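Search talks Search

Kindura Play Evenings — speaker notes
Plush food: what is it for?
Chaminda Wijesinghe
Saturday, January 20, 2018

Slide 1. Title

Wait for people to sit. Say thanks, say it's thirty minutes plus questions, say the coffee stays open.

I was asked to talk about why soft toy food is good for children. I said yes before I had read anything. Then I read what I could find, and I'm less sure than I was. So the title has changed a little from the one on the flyer. If you came for the flyer talk, sorry, you get this one.

Slide 2. What the catalogs say

Read these aloud, slowly. All three are from the stack by the door.

Gumatent: "Soft fruit builds lifelong healthy eating habits."
Fivudano: "Each piece grows vocabulary and number sense."
Koivisto: "Designed to support emotional learning at the table."

Ask the room: who has bought something because of a line like that? Put my own hand up. I bought the Koivisto picnic bag in November and paid too much for it.

Then ask what would have to be true for the Gumatent line to hold up. You'd have to follow children from plush fruit to adulthood and look at what they eat, and compare them with children who played with something else. I wrote to Gumatent and asked for the study. I got a nice letter and a coupon.

Slide 3. The healthy eating claim

This is the one I trust least.

The argument goes: child holds a strawberry made of cloth, child gets friendly with strawberries, child eats strawberries. Maybe. My nephew has been very friendly with a plush broccoli for two years and will not have the real thing in the same room.

Also look at which foods get made. Strawberries, peaches, watermelon slices, a donut. Things children already like. If a company believed its own catalog it would be selling us plush cabbage by the crate. (Pause. Somebody usually says their set has an onion. Fine, one onion.)

A plush strawberry doesn't smell of anything, or if it does, it smells of the closet. It doesn't stain and it has no seeds to get stuck in your teeth. The parts of a food that make a fussy child fussy are the parts that have been left out.

Don't be mean here. Parents in the room have bought these. I have bought these.

Slide 4. Words and numbers

Some of this I'll grant. If you sit down with a child and a plate and talk, the child hears words. "Put the peach on the plate." "Where is the red one?" "Is it next to the plate or on it?" That's good talk. On, off, next to, behind, under. Plenty of grown-ups mix up left and right, me included.

But the words come from the person talking. You'd get the same ones with socks and a shoe box. I tried it with socks. It went well until the dog joined in.

Number sense I'd put lower still. The Fivudano box has 39 pieces, and the leaflet says the size of the set helps children with larger numbers. I have watched a lot of children open that box. They tip it out on the floor and pick two favorites. The rest goes under the couch.

Skip the leaflet quote if running late.

Slide 5. The sorting game

Most of you run this at home or at your play group, so go through it quickly.

Plate on the table. Fruit on the table. Child puts fruit on plate. Some people sort by color and some by kind.

Where I get doubtful is when the sorting gets graded. A sheet came round last fall with boxes for "sorts correctly" and "does not sort correctly." Correctly by whose rule? Take a pink strawberry, a red strawberry and a pink peach. Ask a child to put together the ones that match. If she puts the two strawberries together, fine. If she puts the two pink ones together, she's also fine. If she puts the peach on the plate and leaves both strawberries out because the peach is hungry, I don't have a box for that, and I'd sooner talk to her than to the child who did it by the sheet.

So if you use the sheet, say the rule out loud first. Or lose the sheet.

Slide 6. Colors that aren't the food's colors

Short one. People ask whether it matters that a strawberry is pink with white spots. The worry is that the child learns it wrong.

I can't find a reason to worry. Children see blue bears and purple dinosaurs all day and cope. I also can't find a reason to call it a benefit, as one company does ("invites flexible thinking"). It's a pink strawberry. Somebody had pink cloth.

Slide 7. Plates

Use something with a rim. Soft fruit rolls less than hard fruit but it does roll, and a flat board is no help at all. A bright plain plate is easy to see against wood. Oval or round, I don't care. I've heard the case for round ("simpler shape for the eye") and didn't believe it.

Please don't buy the plate that comes with the set if you own a plate.

Slide 8. Cost

The full Kindura kitchen, with the cloth stove, is 249 in the spring list. The small fruit bag is a lot less than that, and as far as I can see it gets the same play. We had both out at the last evening and the children went for the bag and the empty carton the stove came in.

One parent wrote to me that her family had spent over 2,000 on learning toys before the child turned three, and she wanted to know whether she'd missed any. I've kept that letter. I don't read it out to laugh at her. She'd been told, by people with catalogs, that there was a window and it was closing.

Slow down here. This is the bit I care about.

Slide 9. So what is it good for?

It's soft. You can throw it at your brother. It goes in the wash — check the label, some of the stems are glued — and it doesn't make a noise at six in the morning. A child can pretend to feed you with it, and you can pretend to chew. That seems plenty to me. I don't see why it has to build anything.

If somebody shows me a decent study that says otherwise, I'll come back and give the flyer talk. I mean that. I was wrong about wooden blocks, and some of you were here for it.

Slide 10. What I'd do

Buy 4 pieces, or borrow them. Mix the kinds and the colors so there's more than one way to match. Use your own plate. Sit down at the same height as the child and let her tell you what the game is. Stop when she stops.

If a catalog makes a claim, write and ask where it comes from. Keep the coupon.

Slide 11. Questions

Leave the last picture up while people talk.

Likely ones:
— "What about real fruit?" Yes, if you can stand the mess. Check the pieces are safe for the age.
— "Is felt better than plush?" Don't know. Felt goes bobbly.
— "My son only wants the peach." Then he has the peach.
— Somebody from Koivisto may be in. Be polite. Ask about the study.

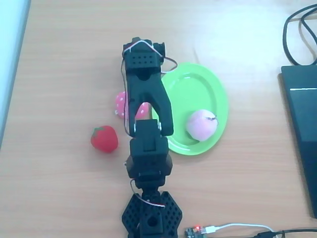
Slide 11: peach on the green plate, both strawberries on the table.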